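Stokitz Shared Workshop - Member Forum

Home | Boards | Projects | Tool Booking | Rules | Search

Print this page | E-mail this page

Board: Automation and Robotics
Thread: Paired hand-held grippers for the Medrano build - cloth on a chair
Posted by Lirnen_Bench, May 23, 2024

This thread continues the build log for the Medrano project, which concerns a pair of hand-held grippers used to record demonstrations for a later two-armed machine. The mechanical work on both units is complete. The current task is the handling of a garment over an office chair, and members with experience in marker tracking or soft materials are invited to comment.
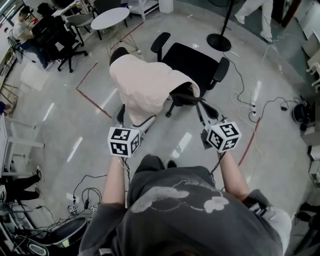
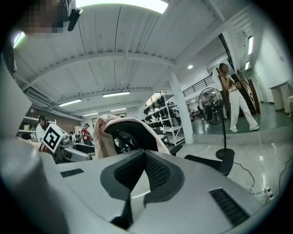

Reply from sudden_torque:

The choice of task deserves some discussion before further hours are committed to it. Cloth is among the least forgiving materials for a first set of demonstrations. It has no fixed shape, it hides its own edges, and a small difference in the grasp produces a large difference in the result. My recommendation would be to begin with rigid objects, confirm that the recorded paths are sound, and return to fabric afterward. Has the tracking been checked against a known distance?

Reply from Lirnen_Bench:

It has. A steel rule was clamped to the bench and each gripper was moved along it between two stops. The worst error over the full length was 3 millimeters, recorded on the left unit. The right unit performed better throughout. The figures are in the project folder under "Calibration" and may be consulted by any member with board access.

As to the task, rigid objects were covered in the first stage of the project. That stage comprised 53 recordings of blocks and cups, and the paths were accepted. The garment is the second stage and was listed as such in the original proposal.

Reply from oblique_mill:

I would like to raise the matter of the marker cubes. A cube mounted on top of the gripper is simple to print and easy to replace, and I have no objection to it in principle. However, it adds height at the point where the operator is most likely to reach beneath something. An armrest is a good instance. In our own build we moved to a flat plate set behind the grip, and the number of lost poses went down.

Reply from sudden_torque:

I must disagree with the previous post. A flat plate can be read from one side only. When the operator turns the wrist, as anyone handling cloth will do constantly, the plate faces away and the pose is lost altogether. A cube offers another face. The additional height is a nuisance, but it is a nuisance that can be managed by working more slowly near obstructions.

Reply from oblique_mill:

That depends on where the cameras are placed. With two fixed cameras on opposite walls the plate was never out of sight for long. I accept that a shop with a single viewpoint would have a different experience.

Reply from Lirnen_Bench:

Both points are noted. The cubes will remain for this stage, because changing the marker now would require the calibration to be repeated and would make the earlier recordings harder to compare. A plate may be tried at the third stage. If oblique_mill is willing to share the drawing, it will be placed in the folder with credit.

Reply from hexkey_north:

A question on the cables. Is there a plan to provide strain relief at the housing? The first version of our hand unit failed at exactly that point. The connector itself was sound - the solder joint behind it was not. A printed clip and one cable tie were sufficient to correct the fault. I would also suggest leading both cables over the shoulders and down the back, so that the operator may turn without winding them around the legs.

Reply from Lirnen_Bench:

A clip has been drawn but not yet printed. The routing over the shoulders will be tried at the next booking. Thank you.

Reply from flatbar_29:

May I ask about the grip force? The proposal refers to a trigger with a spring return, but gives no value for the spring. With knit fabric we found that a stiff spring led the operator to pinch harder than necessary, and this was carried into the recordings. The machine that was trained on them later did the same and left marks on the cloth.

Reply from Lirnen_Bench:

The spring came from the mixed drawer in the tool room and its rating is not known. It will be measured. The fingertips are also due for review, as the present ones slide on thin fabric when it is taken up in a single layer. A softer pad has been cast in two grades and the softer of the two appears to hold better, although it wears quickly.

Reply from sudden_torque:

With respect, an unrated spring should have been dealt with before any recordings were made. If the trigger feel changes at the second stage, the first stage is no longer comparable. That is the very argument that was made above against changing the markers.

Reply from Lirnen_Bench:

The objection is a fair one. The existing spring will be measured and retained until the garment recordings are finished, and a replacement of the same rating will be ordered as a spare. No other change to the trigger will be made during this stage.

Reply from hexkey_north:

I would support that. I would add that 19 recordings made with care are of more use than a large number made in haste. Our group discarded most of its first batch of cloth data for the reason that each operator had a private method of picking up the collar. A written procedure of one page, stating which edge is taken first and with which hand, resolved the matter.

Reply from oblique_mill:

I do not agree that a fixed procedure is desirable. Some variation between operators is useful, and a machine that has seen only one way of lifting a collar will fail when the collar is folded under. The drawing of the plate has been uploaded to the folder, in two sizes.

Reply from Lirnen_Bench:

Received. A short procedure will be written for the starting position only, and the choice of edge will be left to the operator. The draft will be posted on this board for comment before the next booking.

Print this page | E-mail this page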